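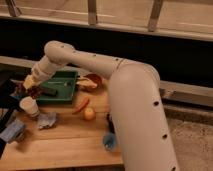
8 January 2024 — table cell, first day back

Arm powered up ok. Controller complained about the clock, set it, went away. Brakes released clean, no clunk at joint 2 this time. Let it sit in hold for a while and nothing sagged.

Started with the thing we left half done before the break — wrist drifting off to one side when it goes down for the cup. Reads fine in joint space, wrong at the table. So either the base mount moved or the gripper did.

**Base bolts**

All checked with the Landeo torque wrench. Two on the rail side took a bit of a turn before it clicked, others solid. Put paint marker across every head so we can see it next time. Did NOT touch the shims. Please don't touch the shims.

**Gripper**

Fingers off, cleaned, back on. There was crumb dust packed in behind the left finger — the bread piece sheds, we knew that. Brushed it out dry, no solvent. The pads go cloudy with solvent and then they slip on anything smooth (see the mess in September).

Left pad has a nick near the tip. Still grips. Last spare set is in the Grelarwood drawer, ordered more today.

Finger screws: blue threadlocker, tiny dab. Last time somebody used too much and it crept into the slide, took me most of an afternoon to get it moving freely again.

**Re-zero**

Used the pin jig, wrist first then worked back. Joint 5 offset was out by 13 counts, everything else within one or two. Wrote the new value, saved, power cycled, read it back. Same. Old config kept as `villalobos_arm_prev`, new one is `villalobos_arm`. If it does something stupid load the prev one and leave me a note.

So it was probably both — mount a bit loose AND the offset. Annoying, can't say which did more. Should have re-run the touch test between the two and didn't. Next time.

**Touch test after**

- cup rim, slow: good
- cup rim, normal speed: good, tiny wobble at the stop
- carrot, pick at the middle: good
- carrot, pick at the thick end: rolled away twice, then ok. Same as before, thats the carrot and not the arm
- round fruit: good from straight above, bad from any tilt
- crumpled cloth: grabs it but drags a corner across the table. Lift height needs to go up
- brush: skipped, too near the column, elbow gets ugly in there

On the brush — the planner will happily fold the arm back on itself to reach it. Keep-out zone round the column is meant to stop this but it's drawn for the old gripper, which was shorter. Needs redrawing. Until then keep small stuff away from the column before you hit run.

**Wobble at the stop**

Shows up at the end of the long moves, left side of the table mostly. Dropped accel on joint 1 a notch and it got better, dropped it again and no real change, so went back to the first setting. Could be the table itself. I leaned on it and could feel it give. Want to try a brace under the near edge but didn't have the wood.

**Cables**

Bundle on the left was sitting right up against the folded cloth. Pulled slack toward the back and put a velcro tie on. Not happy with it. At full reach left the wrist comes pretty close, and if it ever hooks a cable it'll take the whole lot with it. Proper fix is the Dokidstead clip strip along the table edge — we have it, still in the bag, needs someone with the small drill and a free hour.

Looked over the connectors while I was down there. One had a bent latch, still holds. Marked with yellow tape.

**Soak run**

Cup pick and place on loop, slow, 300 cycles. Started before lunch. Stopped itself once on a following error, joint 3, log line 459. Cleared it, restarted, ran through the rest without stopping. Case felt warm at the elbow, no smell, no noise.

The joint 3 fault bugs me. Nothing was touching it as far as I know, but I was at the bench with my back turned. Log has a short current spike and then the stop. Saved the log in the cell folder. If you see the same error again don't just clear it, write down the pose first.

Checked the touch test again after the soak: cup rim still good. Joint 5 offset hasn't moved.

**Left as is**

- arm parked, brakes on, e-stop in
- tray and objects left out, don't tidy, want the same layout tomorrow for comparision
- swap the paper cup if it gets squashed. Rim goes soft after a lot of picks and then the test means nothing
- paint marker is in the top drawer, put it BACK

**To do**

- [ ] redraw column keep-out for the longer gripper
- [ ] clip strip for cables
- [ ] brace under the table edge, then retry joint 1 accel
- [ ] raise lift height on the cloth pick
- [ ] repeat soak at normal speed, somebody watching joint 3
- [ ] swap pads when the new ones come
- [x] base bolts
- [x] re-zero wrist
- [x] order pads

Bolt check again Friday, look at the paint marks first before putting a wrench on anything.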